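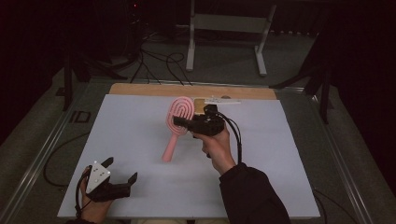 FOR IMMEDIATE RELEASE: Shared workshop opens up its Holus hand gripper build

Share 22 | Comments 3

SKUKUVICO, February. The Clullard shared workshop is putting out the full build notes for Holus, a hand-held two-finger gripper made by members on their own evenings. Parts list, print files, wiring sketch, all of it. Free to copy, free to change.

Holus works the way a pair of kitchen tongs does. You hold it, you squeeze, the fingers close. Used singly or as a pair, one in each hand. The notes cover both, including where to route the cables so they stay off your wrist.

Build cost for a pair comes to $300 if you have access to a printer. Less if you raid the scrap bin. Allow 22 hours of printing, then a long afternoon of fitting. Most of that afternoon is the fingers.

"People want to start with the electronics and I keep telling them, start with the pads," said Emília Hrubý, who drew the first version at her kitchen table. "We went through foam, bike tube, shelf liner. Glue is still the weak spot. If anyone has a better glue please write to us."

Test objects are plain household stuff. A pink hairbrush, blocks, whatever fits on the board. The brush is a good one for practice, a skinny handle at one end and loops of plastic to grab at the other. Members work through a list of 60 short pick and place tasks, and the list is in the download too.

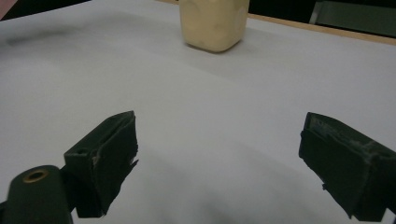
Gripper fingers open ahead of a cream-colored test object on white paper. The left pad shows wear.

The finger section of the notes got the longest rewrite. Version two has a separate cover piece so the padding can be swapped without taking the jaw apart. Four screws, no glue on the printed part iself. Old fingers can be drilled to fit, see page 55.

Ctibor Kratochvíl handled the wiring pages. "Leave slack. More than you think. I redid mine twice," he said.

Siqueira, the hardware store on the same street, is holding a box of the right screws behind the counter for anybody building one. Ask for the Holus box.

Open build evening at Clullard later in February, doors at 6:30 p.m. Bring a laptop and safety glasses. No experience neccessary. Printed parts available at cost while they last, first come.

Press contact: Emília Hrubý, Clullard workshop, Skukuvico. Photos on request.

Share this release | 60 shares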